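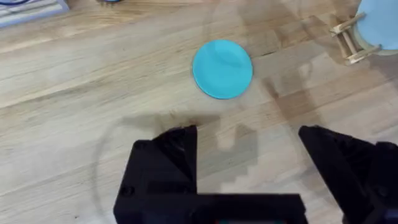 Geltcombe Tabletop Robotics Club

The Geltcombe Tabletop Robotics Club is an after-school club in which students program a robot arm to pick up, move and set down household objects on a wooden table. It is best known locally for its yearly contest, the Vurkis Round, held in December, and for the stubborn affection its members have for flat objects, which are a good deal harder to pick up than they look.

History

The club was started by Agustina Insaurralde, a math teacher who had wanted for years to give her students something to do with all that geometry besides hand it in on Friday. It began with 8 students and a single arm, nicknamed Wuvix after a misspelled label that everyone liked too much to correct. A second arm, Suominen, came along later, and the members still argue cheerfully over which of the two is easier to work with. (Suominen is the quieter one; Wuvix has more fans.)

Activities

Members work in teams of two. One student drives the arm while the other watches the view from the wrist and calls out what the fingers are doing, and after a while they trade places. Most sessions are spent on what the club calls "the approach," meaning the slow business of bringing an open gripper down over an object without bumping it or closing too early.

The objects are simple and brightly colored. A round turquoise disc is among them, lying flat on the wood, and so is a pale blue cylinder, kept company by a little stand made of thin wooden sticks. The disc has a rim that seems to sit just a bit higher than its middle, and a great many club conversations have been about whether a finger can get hold of it there. Newcomers usually want to start with something tall. Insaurralde lets them, and then gently moves them along to the flat pieces once they have found their feet.

Shadows get a lot of attention too. The arm throws a wide, blocky one across the table under the overhead light, and programs that find objects by color can be thrown off when it falls over the thing they are looking for. Students learn to test the same move from several directions and to write down every miss in the team notebook, along with their best guess at the cause.

The Vurkis Round

In the Vurkis Round, each team makes 50 attempts with objects drawn from a bag, and the score is the number set down inside a chalk ring. Teams may change their program once during the round. Families are welcome to watch, and the club asks only that they keep from leaning on the table.

See also

Robot gripper
Educational robotics
Pick and place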